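Why Do We Take Turns When We Talk?

Have you ever sat down to dinner with your whole family and noticed that everybody seemed to be talking at once? Your brother was telling a joke, your aunt was asking for the potatoes, and you had something really important to say about a frog. And yet, somehow, most of it worked out! The joke got told, the potatoes got passed, and sooner or later you got to the frog.

Talking together is something we do so often that we hardly ever stop to think about it. But it is a very clever thing to be able to do, and you have been practicing it since before you could say a single word.

Babies start it

If you have a baby in your family, try this. Sit close, where the baby can see your face, and say something friendly. Then wait. Quite often the baby will coo or gurgle or wave an arm, and then go quiet and look at you. Say something else, and wait again. You're having a conversation! It may not make much sense (babies are not very good at frog stories), but the back and forth is already there. You make a sound, the baby makes a sound, and each of you leaves a little space for the other.

The words come later. First comes the waiting and the listening and the looking, and it's a bit like learning the bounce of a ball game before you learn the rules.

How do we know when it's our turn?

When grown-ups chat, the gap between one person stopping and the next person starting is usually tiny. It's often shorter than a blink! Now, think about how strange that is. It takes your brain longer than that to pick out the words for even a short answer. So you must be getting your answer ready while the other person is still talking, and at the same time listening for the end of what they are saying.

And we do listen for the end. Our voices give it away. Say this sentence out loud: "I went to the store and I bought some bread." Did you hear your voice drop down a little on "bread"? That drop tells people that you've finished. Now say it as if you were going to add eggs and cheese. Your voice probably stayed up in the air on "bread," and anyone listening would know that more shopping was on the way.

We use our eyes, too. Lots of people look away a little while they are thinking of what to say, and then look back at you when they are nearly done. Hands help as well. Someone whose hands are busy drawing shapes in the air is usually still in the middle of things, and when the hands settle down, that may be your chance. 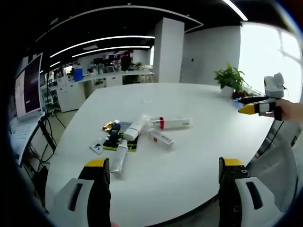

Things get trickier when there are more of you. With 2 people it's easy, because if one person has stopped then it must be the other one's turn. With 9 people there are a lot of mouths waiting, and the quiet ones can end up waiting a very long time. Have you ever held on to a good idea for so long that by the time there was a gap, everyone had moved on to something else? It happens to grown-ups too, I promise.

That's why groups have come up with so many ways of sharing out the talking. In school you put your hand up. In some families there is a special spoon or stone, and whoever is holding it gets to speak while the others listen. In a big meeting there may be one person whose whole job is to say, "You next, and then you."

Turns are a little different everywhere

People all over the world take turns when they talk, and that's true of people who use sign language as well, who watch for hands the way others listen for voices. But the small habits can change from place to place, and even from house to house. In some homes a bit of quiet after someone speaks is a sign of good manners, because it shows you are thinking over what they said. In others, jumping in early shows how interested you are! If you visit a friend and the talk seems very fast or very slow, it may just be that their family has a different beat from yours. Give it a while and you'll most likely start to catch it.

What about animals? Some of them do it too. There are small monkeys called marmosets that call back and forth to one another, each one waiting for the other to finish, and some birds sing duets so neatly that you might think you were hearing one bird.

Something to try

Find a friend and tell a story together, one word each. You say "Once," your friend says "a," you say "purple," and away you go. See if you can get through 10 whole sentences without anybody getting stuck. Then try telling another one where neither of you is allowed to look at the other, and talk about whether it felt any harder.

You can play it with more people as well, sitting in a circle. Just be ready for the story to get very silly, and let the youngest person choose when it's time to say "The end."

Written by Fung-ping Chung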